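Run 70

The rules gave the Varnholm team six objects and a lid to put them in. Aoife Dolan had closed the gripper on the brass knob twice that evening. Each time the log recorded slip at the ribs. She wrote down the width, opened the fingers and started run 70 – tape measure first, knob last.

"Hennessy wants the file by midnight," her brother said from the hall.

"Hennessy can wait two minutes."

She lined up over the bed and held her breath.
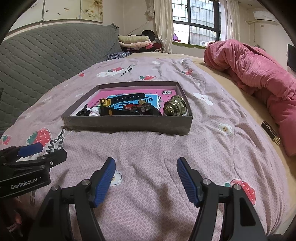 More stories

Mandow
Nonumness
The September Heat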